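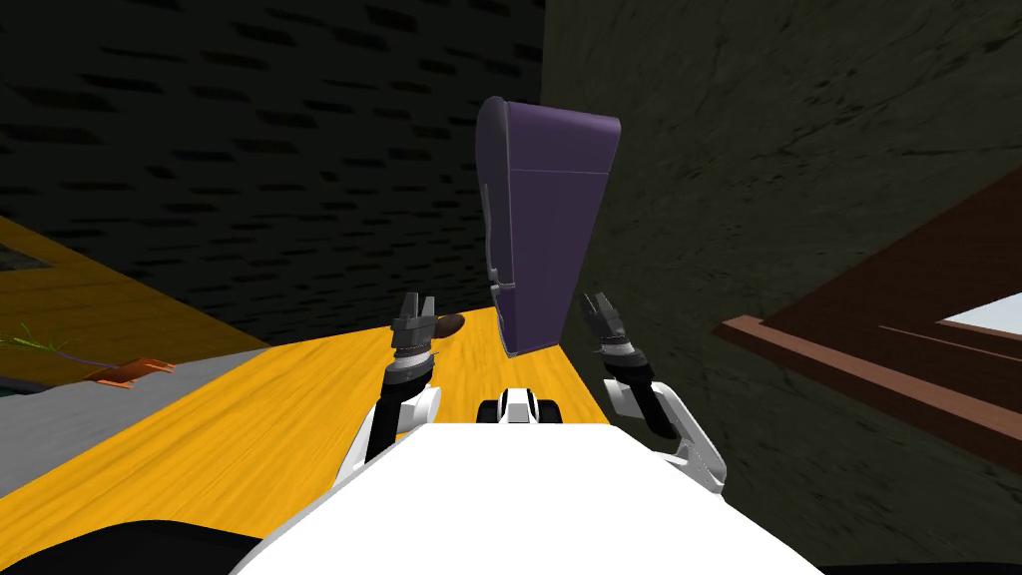
Tamsin Alcantara wrote back that the last walk-through at Skandcombe passed the rear exit with a pallet parked in front of it, and asked that whoever signs the sheet this time push every door open by hand. Her note has been added to item 2.

22 May 2020
By Italo Testa
3 min read

Workshop and Storeroom Safety Check, Skandcombe site

Mark each line OK, FIX or N/A. Anything marked FIX needs a comment and initials.

1. Fire extinguishers: OK
Gauges in the green, pins and seals in place. The tag on the unit by the paint cabinet is hard to read. Replace it at the December service.

2. Exit doors and routes: FIX
Front and side doors open fully. The rear door sticks at the bottom and needs a shoulder to move it. Ruiz-Ortega has been asked to plane it. Route was clear at the time of the check. Per T. Alcantara, open each door all the way before signing.

3. Emergency lighting: OK
Test button held on each fitting. The one over the stairs is slow to come on but stays lit.

4. Electrical: FIX
Extension cord running under the mat at the packing bench. Removed. Cover plate cracked on the outlet behind the compressor. Do not use that outlet until the plate is changed. Panel door closes and the circuit labels match.

5. Shelving: OK
Load limit on the long rack is 200 pounds per shelf and the sign is posted. Heavy boxes moved to the lower shelves. Wall anchors tight.

6. Ladders: FIX
The Vestard stepladder has a loose spreader bar. Tagged out and moved to the office. The tall ladder is fine, feet included.

7. Chemicals: OK
Lids on, labels facing out. Data sheets are in the binder, though the sheet for the Oso degreaser was filed under the wrong letter. Moved.

8. First aid kit: FIX
Eye wash expired. Short on medium gloves and burn dressings. Order placed.

9. Floors: OK
Swept. Old tape line by the loading door is peeling and will be a trip hazard before long. Add to the next sheet.

Open items are due in seven days. Send the finished copy to Italo Testa and leave the original on the clipboard inside the office door.

Get site safety updates by email. Enter your address to subscribe. You can unsubscribe at any time.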